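The patience of the person holding the arm

I spent a December afternoon at Lesside watching Naveen Bhatt teach a robot to do kitchen jobs. Teach is his word. He sat with a controller in his lap and steered the arm through the same small task 175 times, over three weeks, and at the end of it a computer was meant to have learned the knack.

I have my doubts. When I showed my daughter how to sieve flour, I did it once, badly, and she asked why I was banging the side. The machine never asks. It gets Naveen's hesitations and his habit of coming in from the left, and it has no way of telling which of those matter. Yhon Henao, who runs the sessions, told me this evens out with enough examples. How many is enough? He wouldn't say. Last year it was 17 for a simple lift, and then it wasn't.

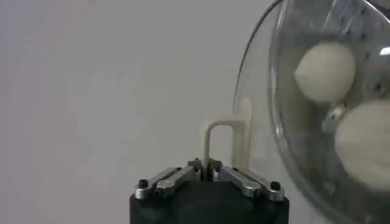
What bothers me more is where the skill goes on the books. Firms like Hidisard will sell you the arm and call the result automation, yet every useful movement in it came out of somebody's wrist. Naveen gets an hourly rate for his. If the arm ends up in 11 kitchens, or a thousand, he'll be paid for the same three weeks.

Yhon thinks I'm being sentimental and says a recipe book works in much the same way. Perhaps. But a cook who writes a recipe gets her name on the cover, and she can tell you what to do when the dough is too stiff. I asked whether the arm could cope with that. They'd have to record some more, he said.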